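Kids' Corner > Science > Robots > Open Day at Pranum

A Visit to the Robot Room

A robot arm is a machine that can move things from one place to another. Some robot arms build cars. Some pack boxes. Some are used to test ideas, and those are the ones you can see at Pranum, a workshop that opens its doors to school groups every August.

This page tells you what happens on an open day. It also explains some of the words you will hear.

What happens first

When you arrive, you get a sticker with your name on it. Then you sit on benches in front of a big screen. Raghavendra Pillai gives the first talk. He has worked with robot arms for 20 years, and he starts by asking everyone to pick up a pencil.

Try it now if you have one nearby. Put the pencil on the table, then pick it up slowly. Watch what your arm does.

Your shoulder moves first. Your elbow bends. Your wrist turns so that your fingers are pointing the right way. Then your fingers close. You didn't have to think about any of it, because you have been practicing since you were a baby.

A robot arm has to be told how to do all of those things. The places where it bends are called joints, the same word we use for knees and elbows. The stiff parts between the joints are called links. At the end there is a gripper, which does the job of a hand. Many grippers have only two fingers. Two fingers are enough to pinch a block and lift it.

A room inside a computer

After the pencil test, the group looks at the screen. The room on it is not a real room. It was made on a computer, the way a video game is made. People who work with robots call this a simulation.

In a simulation, the computer works out what would happen if a real arm moved that way. It works out how heavy things are, where the shadows go, and what happens when two things bump. If the arm knocks something off a table, no one has to pick it up. You press a button and the room goes back to how it was.

That makes it a good place to practice. A real arm can break, and a real arm can hurt someone who is standing too close. The arm in the simulation can make the same mistake 922 times and nothing gets damaged.

The room in the Pranum demonstration is called Letel. Every room has a name so that people can talk about it without getting mixed up. Letel has a table with an arm on it, a tall shelving rack, and two crates stacked by the wall.
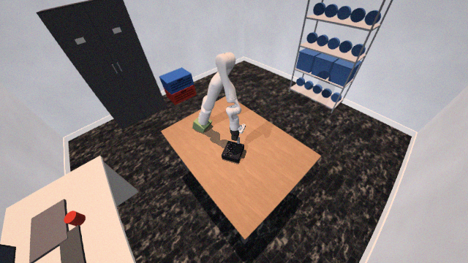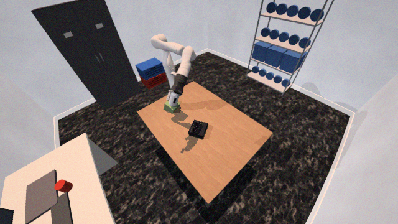
The arm bends at its joints to reach different places.

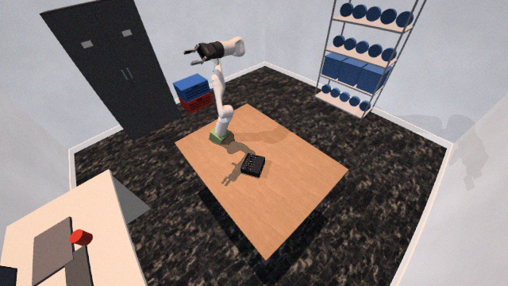 How does the arm know where to go?

The computer keeps a list of numbers for the arm. There is one number for each joint, and it tells how far that joint is turned. If you change a number, the joint turns. If you change all of them at the same time, the whole arm swings to a new place.

Ottavio Farina shows how this works with a paper arm. You can make one at home. You need:

Two strips of cardboard
Two paper fasteners (the kind with legs that fold flat)
A sheet of paper
A pencil

Join the two strips at one end with a fastener. Then fasten the other end of the first strip to the sheet of paper. Ask a grown-up to help you make the holes. Now draw a dot anywhere on the paper and try to make the tip of your cardboard arm touch it.

You will find that there are often two ways to touch the same dot. The elbow can stick out on one side, or it can stick out on the other. A real robot arm has more joints than your paper arm, so it often has even more ways to reach a spot. The computer has to choose one. Usually it looks for a way that is short and does not hit anything on the way there.

You will also find that some dots are too far away. The space that an arm can touch is called its reach. When people set up a robot, they put the things it needs inside its reach.

Why start with a cube?

Children on the open day often ask why robots practice with such plain things. A cube has flat sides. When two fingers squeeze it from opposite sides, it stays put. A ball can roll away. A sock changes shape when you touch it, and a glass of water has to be kept upright. Those jobs are much harder.

The cube job has four steps. The gripper opens. The arm comes down until the fingers are on either side of the cube. The fingers close. The arm lifts.

Each step can go wrong. If the arm stops too high, the fingers close on air. If it goes too low, the fingers push into the table. If the fingers squeeze too gently, the cube slips out. People at Pranum watch the runs on the screen and write down what went wrong, and then they change the program and try again. One group of tests last year had 354 runs in it. Raghavendra Pillai says he watched every one, and that he ate a lot of crackers.

From the screen to the real thing

A program that works in a simulation does not always work on a real arm. Real tables can be a little bit tilted. Real lights can be brighter on one side. Dust gets on things. A real cube might be slippery because somebody with butter on their hands picked it up at lunch.

To get ready for this, the team changes the simulation a little each time. They might move the light or shift the table. They might put another object near the cube so that the arm has to go around it. A program that can handle lots of small changes has a better chance in the real world.

At the end of the visit, each group goes next door to see a real arm, which is called Leone. There is a yellow line on the floor and you have to stay behind it. Leone moves slowly on open days. There is a red stop button on the wall, and two grown-ups stand near it the whole time.

Words to know

Gripper — the part at the end of the arm that holds things.
Joint — a place where the arm bends or turns.
Link — a stiff part between two joints.
Reach — all the places the arm can touch.
Simulation — a pretend place made on a computer, used for practice and testing.

If your class would like to come

Groups can have up to 20 children. The visit takes 2 hours, with a snack break in the middle. Bring a pencil. Teachers can ask for the Cekivis worksheet ahead of time, which has the cardboard arm printed on it, ready to cut out. There is parking for one bus behind the building, and the door for school groups is the green one on the side.

Children under six can come with their families on the last open day of the month. The talk is shorter on that day and there is more time for cutting and gluing.

Related pages

What Is a Motor?
How Elevators Know Which Floor to Stop On
Make a Paper Arm: Printable Pattern
Why Do Shadows Change Size?
A Visit to the Bread Factory

Comments

We made the paper arm and my brother made one with three strips. His can reach around a cup. Mine is stronger though.

Can you please put the worksheet in a bigger size? The holes are too close to the edge and they ripped on us. Otherwise a good activity, my second graders spent a whole afternoon on it.
Reply: Thank you, there is a larger one on the printable pattern page now.

Does Leone ever get tired

Reply: No, but its motors can get warm, so we give it breaks.

I went with my class and I got to ask a question. I asked if the robot can pick up a sock and he said not yet.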